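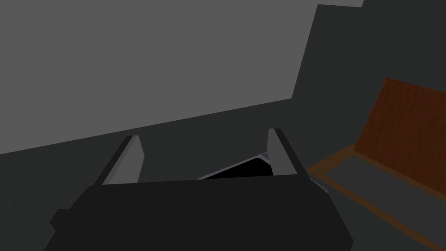 Purkuraは、ロボットハンド設備の調達計画を支援する評価サービス「Taster」の提供範囲を拡大し、4月から設備予算の策定段階にある製造業および物流業の事業者向けに受付を開始します。従来のTasterは導入機種が決定した後の動作検証を対象としていましたが、今回の拡大により、機種選定前の仕様整理と概算予算の作成までを一続きの工程として扱います。評価はシミュレーション環境で行い、ハンドの手先側から見た映像を工程ごとに確認資料として出力します。2本の指を開いた状態で、その間に薄い縁のある暗色の平たい対象物が傾いて位置し、右側に木目のパネルと木枠が近接するような配置では、指の開き幅に加え、ハンド本体の外形と周辺物との間隔が機種選定の条件になります。Tasterでは、こうした条件を見積依頼の前に仕様書の項目として書き出します。

■ 背景

ロボットハンドの調達では、可搬質量、把持力、ストロークといったカタログ値による比較が先行し、設置環境に由来する条件の確認が発注後に持ち越される例が多く見られます。とくに、棚、扉、浅い箱、枠で囲まれたトレーなどの周辺で平たい物品を扱う作業では、指先が対象物に届く場合でも、ハンド本体の幅や突出部が周辺物に近づきすぎることがあります。この場合、指の延長、取付フランジの変更、アーム姿勢の再設計などが追加費用となり、当初予算に含まれていなければ、補正の手続きと納期の見直しが必要になります。

Purkuraがこれまで担当した調達支援案件でも、追加費用の主な発生箇所はハンド単体の価格差ではなく、指先部品、取付部品および再教示の作業費でした。今回の提供範囲の拡大は、これらの費目を予算要求の時点で明示することを目的としています。

■ 提供内容

拡大後のTasterは、次の7工程で構成されます。

1. 対象作業の聞き取りと物品情報の受領
2. 作業環境の簡易モデル作成
3. 候補ハンドの外形および可動範囲の設定
4. 接近姿勢と開閉動作の計算
5. 干渉箇所および余裕寸法の一覧化
6. 費目別概算表の作成
7. 見積依頼用仕様書の作成

環境モデルは、壁面、棚板、枠などの主要な面を単純な形状で表現したものを標準とします。外観の再現を目的としないため、質感や照明の作り込みは行いません。モデル作成に必要な資料は、設置場所の平面図、主要部の寸法、対象物品の外形寸法および質量です。3次元CADデータがある場合は、そのまま受領することもできます。

1件の評価で比較できる接近姿勢は、標準仕様で最大200通りです。対象物の傾き、指の開き幅、手首の角度を変数とし、それぞれの組み合わせについて本体と周辺物との最小距離を算出します。計算結果は表形式で納品し、距離が指定値を下回る姿勢には該当する面の名称を併記します。

■ 費目別概算表の構成

概算表では、初期費用と運用費用を分けて記載します。初期費用にはハンド本体、指先部品、取付部品、制御機器、安全対策機器、据付および教示の各作業費を含めます。運用費用には指先パッドの交換、定期点検、予備品の保管、品種追加時の再教示を含めます。指先パッドについては、想定する開閉回数と接触面の材質を入力条件として交換間隔を設定し、その設定根拠を備考欄に残します。

価格が確定していない費目は空欄とせず、未確定である旨と確定に必要な情報を記載します。予算審査の際に、金額の大小と情報の不足を区別して確認できるようにするためです。予備費の比率は利用者側の社内規程に従うものとし、Purkuraからの推奨値は示しません。

■ 協力会社との分担

環境モデルの作成にはGudachが協力します。Gudachは、受領した図面と寸法表から計算用モデルを作成し、寸法の欠落または矛盾がある箇所を一覧にして利用者へ返却します。仕様書および概算表の作成はPurkuraが担当します。ハンドの製造および販売は両社とも行っておらず、候補機種は利用者の指定または利用者が合意した選定基準に基づいて設定します。

実機による確認を希望する利用者には、オプションとして検証施設「Ametepe」を利用した把持試験を提供します。試験の対象はシミュレーションで選定した候補のうち2機種までとし、対象物品は利用者から貸与を受けます。摩擦、対象物の変形、ケーブルの取り回しなど、標準の計算に含まれない項目については、本オプションでの確認を推奨します。

■ 評価結果の適用範囲

本サービスの結果は、調達前の比較と予算計画に用いるための参考値です。把持の成立、サイクルタイムおよび安全規格への適合を保証するものではありません。据付後の危険源の同定とリスクアセスメントは、実際の設備構成に基づき別途実施する必要があります。また、環境モデルの作成後に棚や枠の位置が変更された場合は、変更箇所について再計算が必要です。軽微な寸法変更による再計算は、納品前に限り標準料金に含まれます。

■ 受付と納期

標準納期は、必要資料がすべてそろった時点から20営業日です。Ametepeでの把持試験を追加する場合は、施設の空き状況と物品の搬入条件を確認したうえで、個別に日程を提示します。次年度予算への計上を予定している場合は、社内の予算提出期限と併せて、見積取得に要する期間を申込書に記入してください。

料金は対象作業の数と候補機種の数に応じて算定します。複数拠点で同一の作業を計画している場合は、共通部分を1件として扱い、拠点ごとに異なる設置条件のみを追加項目とします。申込書、資料一覧および概算表の書式は、Purkuraの調達支援窓口で配布します。既存のTaster契約者は、契約期間内であれば現在の環境モデルを引き継いで利用できます。

■ 本件に関する問い合わせ先

Purkura 調達支援窓口（Taster担当）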